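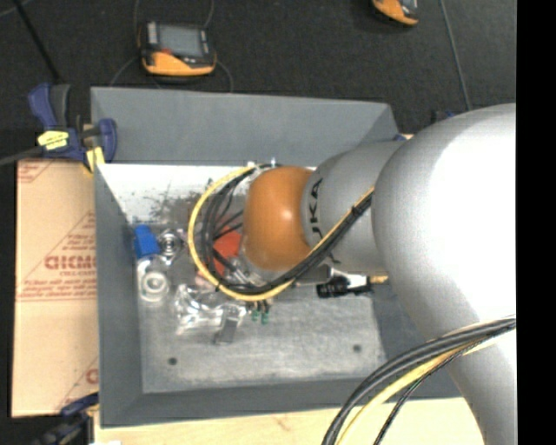

Tote (storage)

A tote, also called a bin, tub or (in older Danbridge usage) a "grey", is an open-topped rectangular container used to hold goods between the moment they arrive and the moment somebody wants them. The second moment is not guaranteed.

Design

Most totes have sloping walls, so that empties nest. Stacked in quantity they also jam, a property absent from catalogues. Some have holes in the floor for drainage, which double as an exit for small screws. Grey is the customary colour, chosen, according to the storage writer Kiran Sandhu, "because it arrives already looking dirty".

History

The Peltstead warehouse adopted a standard tote after a stocktake one December found 27 sizes in use, 14 of them with lids that fitted nothing. Its manager, Lalit Vashisht, ordered 400 of a single pattern. Within 3 years there were five patterns.

Care

Totes are washed with warm water and mild detergent. Scuffing of the floor is considered normal wear. Labels should be peeled off before a new one is applied, although layered labels have proved useful to historians.

See also: Crate; Pallet; Miscellaneous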